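4.2 Household expectations and the growth downgrade

We turn to the survey side. The Favport panel was fielded in two waves, the second closing on 24 October 2020, right after the regional forecast was cut. 604 households contacted in wave one, 345 kept after cleaning. Attrition is worst in Gradton, where phone numbers went stale quickly (see Appendix B, still being revised). Weights follow Phan and Bettencourt's earlier note and are not re-estimated here.

Main result first. Households that had heard of the downgrade expected lower income growth over the next year than those that had not. The gap survives controls for age of head, sector, remittances and district. It shrinks once we add job loss since the spring, as expected, but stays significant at the usual levels. Hearing about the forecast is of course not random. Richer, more urban, more news-reading homes hear more. So we lean on the Tridarby radio outage as an instrument, with the caveats from Section 3.

Inflation expectations barely move. Odd at first, given the currency slide, but food prices in Tridarby were flat over the window and respondents seem to anchor on food. Same pattern in both waves. We do not push this further.

Spending plans are more mixed. Durable purchases get postponed, school fees do not. Among shop owners the intention to borrow falls in Gradton and rises slightly in Tridarby, which may just reflect the moratorium there ending later. Standard errors are large in the subsample, so treat as suggestive. Savings held outside banks (cash, gold, jewelry) were asked as one item, a mistake in hindsight; wave three, planned for November, splits them.

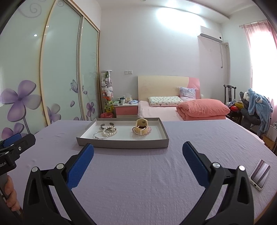
Figure 17. Jewelry in a shallow cardboard tray: cuff bangle, pearls, thin wire bangle.

4.3 Robustness

Three checks. Dropping the Mai district, where one enumerator did most of the interviews, changes nothing of note. Winsorizing expected income at the top leaves the sign and roughly the size intact. Bootstrapping with 2000 draws gives slighty wider intervals, the durable goods result then only holds at ten percent. Full tables in Appendix C. A placebo using the outage dates shifted back one quarter finds no effect, wich is reassuring for the instrument but does not rule out slower channels such as employers cutting hours.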